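Last updated 5th September
By Ismael Lacerda, recording secretary

Faldale Exporters Association – Trade Policy Meeting, Minutes

Members from Lolloner, Hasance and Rezende attended. The November minutes were approved with one spelling correction. 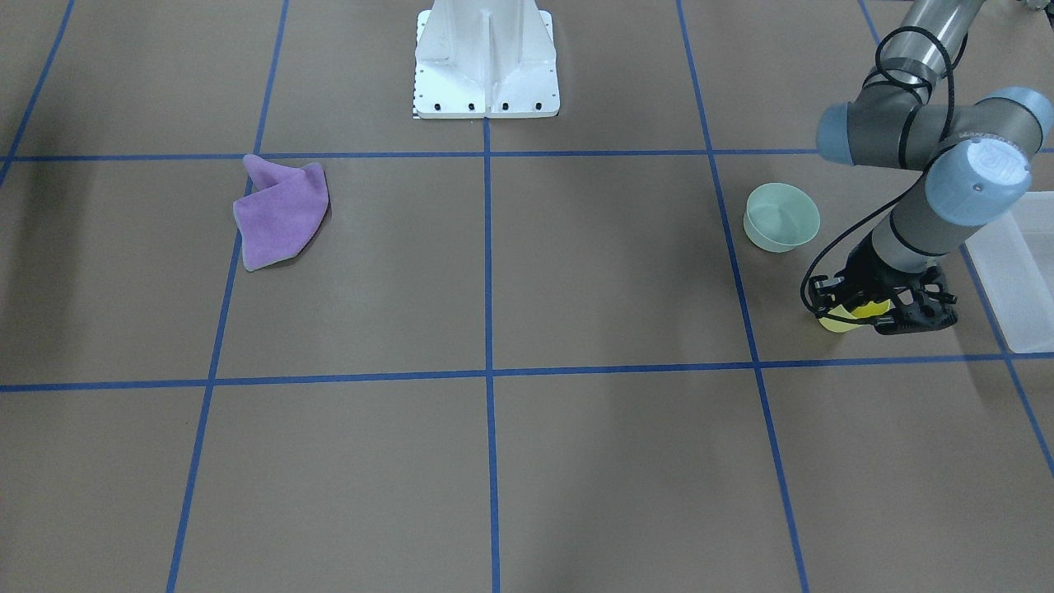
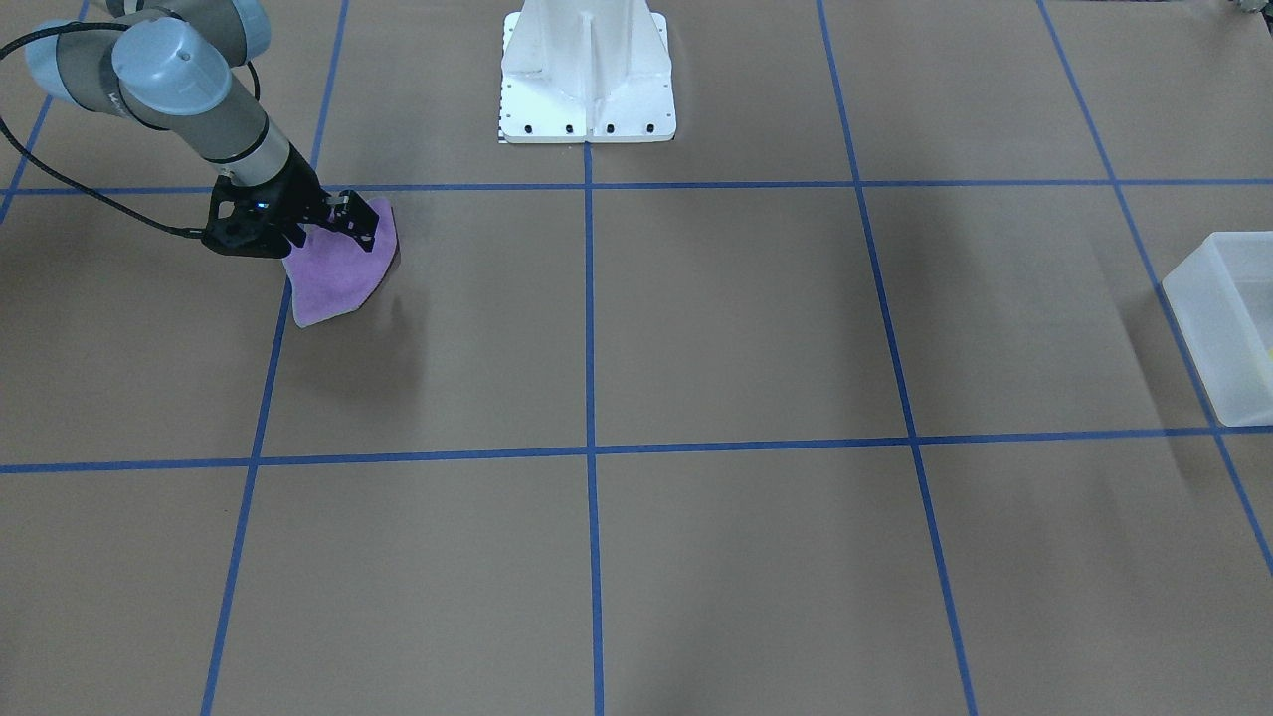
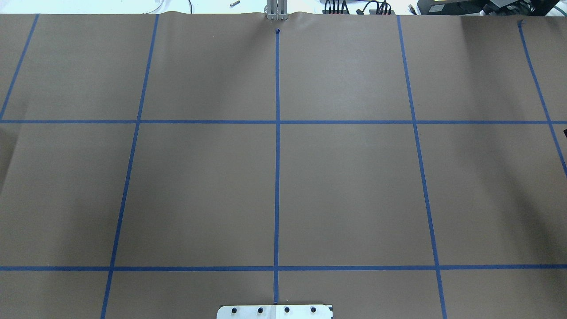 Does the draft tariff schedule cover goods already under contract? Only if they ship after the schedule takes effect. Contracts signed earlier get no exemption in the current text, and Hasance asked that the association object to this in writing.

Tariff schedule. The draft lists 1766 product lines. Of these, 391 would keep the present rate for 5 years. Rezende wants processed fruit added to that group. Lolloner disagreed and said a longer list would slow the talks. No vote was taken.

Rules of origin. Lolloner reported that its customs broker now asks for a separate certificate with each shipment. Members want one certificate per quarter – the chair will raise this with the trade ministry.

Regional deal. Rezende favors joining the wider agreement. Hasance prefers to finish the two-country talks first. The chair asked both to send a one-page position before the next meeting.

Correspondence. Letter 1631 from the port office, on storage fees, was read and filed. Reply to be drafted by I. Lacerda.

Next meeting in November, same room.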